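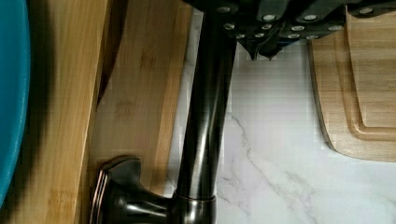

Nokgate shared shop, 8 April 2022 - The kitchen arm is moving again. Members of the Rallell build spent most of the winter on the gripper and have now taken it out of the shop and over to a real sink, with a dark bronze faucet and a copper trim ring to work around. Two pointed fingers, black housing, plenty of bolts. 154 hours logged since December, 134 of them on wiring and teh wrist mount.

Budget so far about 1000 dollars, mostly motors. Frame parts came from Barnon, offcuts, cheap. Next up is the faucet lever, then cutting boards. No date for a open night yet. Drawings will go up on the shop page once the wrist mount is redrawn, old ones are wrong so dont print them.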